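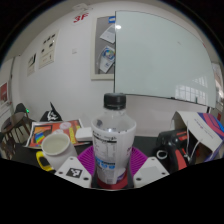 UIコンポーネント開発エンジニア(帳票・グリッド製品担当)募集

株式会社Gudeck 開発部
掲載日:2025年9月4日

Gudeckは、業務アプリケーションの開発者向けにUIコンポーネントを開発・販売している会社です。主力製品は、データグリッドの「Flonden」と、帳票レイアウトと印刷のためのライブラリ「Keogh」です。今回は、この二つの製品の開発と保守を担当するエンジニアを募集します。

当社の製品を直接使うのは開発者ですが、その先には受発注や在庫管理、検査記録などの画面を毎日操作する人がいます。グリッドのセルを一つ移動するのにかかる時間や、印刷したときに罫線が一本ずれるかどうかが、そのまま問い合わせになって返ってくる仕事です。派手な新機能よりも、既存の動作を壊さずに直すことに時間を使う週のほうが多くなります。

募集の背景

Flondenは現在、描画部分の作り直しを進めています。従来の版では行ごとに要素を生成していましたが、列数の多い画面でスクロールが重くなるという指摘を長く受けてきました。新しい描画部(社内では「Ater」と呼んでいます)では、表示範囲の計算と描画を分離し、セルの再利用を徹底する方針です。Aterを組み込んだFlondenの最初の正式版は、来年3月の公開を予定しています。

一方で、従来版を使い続けるお客様への修正提供も続けます。新旧の並行保守が必要になったため、開発部の人員を増やすことにしました。欠員補充の募集ではありません。

仕事内容

入社後は、まずFlonden従来版の不具合修正から担当していただきます。製品の構造を知るには、この作業がいちばん早いためです。その後、本人の希望と適性をみて、Aterの実装かKeoghの保守のいずれかに軸足を移します。

具体的な業務は次のとおりです。

・Flondenの不具合調査、修正、回帰テストの追加
・Aterの設計と実装(仮想スクロール、固定列、セル結合、キーボード操作)
・Keoghの改ページ処理、フォントの埋め込み、PDF出力に関する保守
・公開APIの設計レビューと、非推奨APIの移行手順の作成
・サンプルコードとリファレンスの執筆、更新
・サポート担当から回ってくる技術的な問い合わせへの回答案の作成

公開APIの名前や引数を変える場合は、必ず事前にレビューを行います。Flondenの公開メンバーは3,514あり、お客様のコードがどれに依存しているかをこちらから知る方法はありません。「この程度なら誰も使っていないだろう」という判断では変更を通さないことにしています。

ドキュメントは専任の担当者に任せきりにせず、実装した人が最初の原稿を書きます。文章の巧拙は問いませんが、書くこと自体が苦にならない方のほうが向いています。

開発環境

言語:TypeScript、C#
対象:Webブラウザー、.NETデスクトップ
バージョン管理:Git
テスト:単体テスト、画像比較による描画テスト、性能計測
OS:Windowsを標準とします。描画確認用にmacOSの端末も用意しています。
支給機材:ノートPC一台、外部ディスプレイ一台。キーボードとマウスは持ち込み可。

描画テストは410件あり、変更のたびに自動で実行されます。フォントやOSの更新で差分が出ることがあり、それが製品側の問題なのか環境側の問題なのかを切り分ける作業も業務に含まれます。

応募資格

必須
・TypeScriptまたはC#での開発経験が三年以上あること
・他人が書いたコードを読み、原因を特定して修正した経験があること
・日本語で技術的な文書を書き、口頭で議論ができること
・英語の技術文書を辞書を使いながら読めること

歓迎
・ライブラリ、SDK、フレームワークなど、開発者向け製品の開発経験
・ブラウザーのレイアウトや描画性能の調査経験
・Canvas、SVG、PDFの仕様に関する知識
・アクセシビリティ対応(スクリーンリーダー、キーボード操作、ハイコントラスト表示)の経験
・日本語組版や縦書き、外字の扱いに関する知識
・英語での会話、メールのやりとり

学歴は問いません。情報系以外の学科を出た方や、業務システムの受託開発から移ってきた方も在籍しています。他社製のグリッドや帳票ツールを使う側だった経験は、選考で評価します。使いにくかった点をぜひ聞かせてください。

応募の対象とならない方

今回の募集は開発職のみです。営業、サポート、デザインの募集はしていません。また、業務委託や派遣での契約は受け付けていません。開発会社や紹介会社からの提案についても、返信を差し上げていませんのでご了承ください。

開発体制と上司になる人

開発部はFlonden担当、Keogh担当、基盤担当に分かれています。採用された方はFlonden担当に所属し、開発部長のGraziella Melisが直属の上司になります。Melisは帳票製品の開発を経て現職に就いており、今もコードレビューに参加しています。社内の会話は日本語ですが、Melisのレビューコメントには英語が混じることがあります。返信は日本語で構いません。

朝の打ち合わせは十五分です。前日の作業と当日の予定を共有し、詰まっている点があれば関係者だけが残って話します。全員が出る定例会議は、これとは別に週に一度あります。

レビューの依頼は、原則として翌営業日までに誰かが見ます。変更行数が200行を超える場合は分割を相談してください。自動生成されたファイルや画像比較の基準画像は、この行数に含めません。

入社後の流れ

最初の二週間は、開発環境の構築と製品の操作に充てます。Flondenを使った小さな受注入力画面を一つ作り、使いにくい点を書き出していただきます。この課題で見つかった問題が、実際に修正対象になったこともあります。

一か月目の終わりまでに、難易度の低い不具合を選んで修正し、リリースに含めるところまで経験します。修正内容の選定と最初のレビューは、Flonden担当の先輩社員が付き添います。

三か月目には、機能単位の改修を一つ担当します。ここまでが試用期間です。試用期間の終わりにMelisと面談を行い、その後の担当範囲を決めます。

勤務条件

雇用形態:正社員(試用期間三か月、期間中の給与と待遇は同じ)
給与:経験と能力を考慮し、当社の給与規程により決定します。面接の場で提示額の根拠を説明します。
昇給:年一回(3月に評価面談を実施)
賞与:年二回(業績による)
勤務時間:フレックスタイム制。コアタイムは11時から15時まで、標準労働時間は一日八時間です。
休憩:一時間
時間外労働:あり。固定残業代制度は採用しておらず、時間外手当は全額を別途支給します。
休日:完全週休二日制、祝日、夏季休暇、年末年始
休暇:年次有給休暇、慶弔休暇、育児休業、介護休業、看護休暇
社会保険:健康保険、厚生年金、雇用保険、労災保険
通勤手当:実費支給(規程による上限あり)
受動喫煙対策:屋内全面禁煙
副業:事前申請制。当社製品と競合するコンポーネントの開発は認めていません。

在宅勤務は週に三日まで可能です。試用期間中は出社を基本とし、在宅は週に一日とします。遠方に住んだままの完全在宅勤務は、今回の募集では対象外です。

飲み物やちょっとした軽食は、自席に持ち込んで構いません。服装の規定はありません。

学習と書籍

業務に関係する書籍は会社で購入します。購入した本は共有の書棚に置き、貸出期限は設けていません。技術イベントへの参加は、業務時間内のものも事前に申し出れば認めています。参加後に簡単なメモを社内に残していただきますが、形式は自由です。

公開されているライブラリへの修正提案は、業務で使っているものであれば勤務時間中に行って構いません。自社製品のコードを外部に出す場合には、開発部長の承認が必要です。

選考の流れ

1 書類選考
2 技術面接(オンライン、一時間)
3 実技課題
4 最終面接(来社、一時間)
5 条件の提示

書類選考の結果は、応募を受け付けてから五営業日以内に、合否にかかわらずメールで連絡します。

技術面接では、これまでに調査した不具合のうち、原因を見つけるのに苦労したものを一つ説明していただきます。守秘義務のある内容は伏せたままで結構です。ホワイトボードでの暗記問題やパズルは出しません。

実技課題では、意図的に不具合を残した小さなグリッド実装をお渡しします。コードは139行で、必要なライブラリはありません。動作がおかしい点を見つけ、直したコードと、どのように調べたかを書いた短い文書を提出してください。すべてを直す必要はありません。提出期限はお渡しした日から十日後ですが、仕事の都合などで難しい場合は延長します。提出物は選考以外の目的に使用せず、製品に取り込むこともありません。

最終面接には、Melisのほか、Flonden担当の社員が同席します。課題のコードを一緒に見ながら話すので、提出時の記憶が薄れていても差し支えありません。来社にかかる交通費は当社が負担します。

応募方法

当社サイトの採用応募フォームから、次の書類を送信してください。

・履歴書(書式自由、写真不要)
・職務経歴書(担当した範囲と、使用した言語や環境がわかるもの)
・公開しているコードや文章があれば、その所在(任意)

志望動機書は不要です。職務経歴書の末尾に、開発者として使ってみて良かったライブラリと、その理由を数行書き添えてください。当社の製品である必要はありません。

ファイル形式はPDFを推奨します。パスワード付きの圧縮ファイルは受信時に自動で削除されるため、使用しないでください。

募集人数は二名です。締切日は設けておらず、採用が決まりしだい、このページに終了の旨を掲載します。入社時期は相談のうえ決定しますが、Aterの公開準備が本格化する前に加わっていただけると助かります。

よくいただく質問

グリッド製品の開発経験がありません。応募できますか。
できます。現在の開発部員の多くも、入社前にグリッドを作った経験はありませんでした。画面の不具合を粘り強く調べた経験があれば、その話を面接で聞かせてください。

TypeScriptとC#の両方が必要ですか。
どちらか一方で構いません。入社後にもう一方のコードを読む機会はあります。デスクトップ版とWeb版で動作をそろえる作業があるためです。

お客様と直接やりとりすることはありますか。
窓口はサポート担当が務めます。再現条件の確認が難しい場合に限り、サポート担当と一緒にオンライン会議に出ることがあります。頻度は担当する機能によって異なります。

夜間や休日の対応はありますか。
製品はお客様の環境に組み込んで使われるもので、当社でサービスを運用しているわけではないため、夜間の待機当番はありません。リリースの前後に残業が増えることはあります。

過去に不採用になりましたが、再応募できますか。
前回の選考から一年が過ぎていれば、再応募を受け付けています。前回の結果は伏せず、応募フォームの備考欄に記入してください。

選考中に他社の選考を受けていても問題ありませんか。
問題ありません。他社への回答期限がある場合は、早めに知らせていただければ日程を調整します。

障害や持病があり、勤務に配慮が必要です。
必要な配慮の内容を、差し支えない範囲でお知らせください。面接の方法についても調整できます。申し出の有無は合否の判断に影響しません。

個人情報の取り扱い

応募書類に記載された個人情報は、採用選考と入社手続きにのみ使用します。不採用となった方の書類は、選考終了後に当社で消去し、返却はいたしません。選考の途中で辞退される場合も同じ扱いとします。開示や訂正、消去を希望される場合は、応募フォームの備考欄に「個人情報の件」と書いてご連絡ください。

採用に関する電話での問い合わせは受け付けていません。質問は応募前でもフォームから送信でき、三営業日以内に採用担当が返信します。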